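Plalmont Trade Desk
Progress report to the Clandura Fund, second period

Dear Estíbaliz Garrido,

July was our best month so far, and I'm glad to be able to write this one up!

As you know, the grant pays for us to help small food makers in the Plalmont district sell across the border for the first time. We had hoped to sign up 150 firms by now. We have 163, and most of them came in because another owner told them to call us.

The customs clinics are the part people talk about. We held 8 in this period, all in the evening so that owners could close up shop first. The session on rules of origin ran long every time — one jam maker brought her whole recipe book and went through it line by line with our adviser, and half the room stayed to listen.

Shipments are still small, up to 300 cases in a single order, but they are real orders with real invoices. Most went through the port at Jundberg. Two firms had goods held there over labels in the wrong language, and both have now reprinted. We've added a label check to the sign-up form.

Where we are behind: the export price guide. Shehata, who are doing the freight figures, sent theirs late, and the tariff tables changed while we were waiting. The draft should reach you before the next payment is due.

We would like to move the unspent travel money into translation. It wouldn't change the total, and I can send the revised budget as soon as you say yes. The waiting list for translated labels keeps growing, and I'd love to get it moving before the fall orders come in. 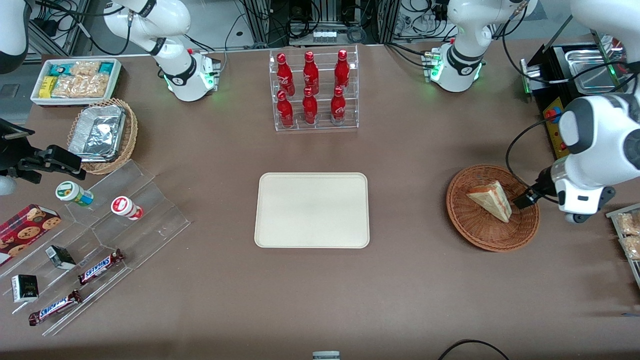

Snacks and drinks on the table, with a round wicker basket.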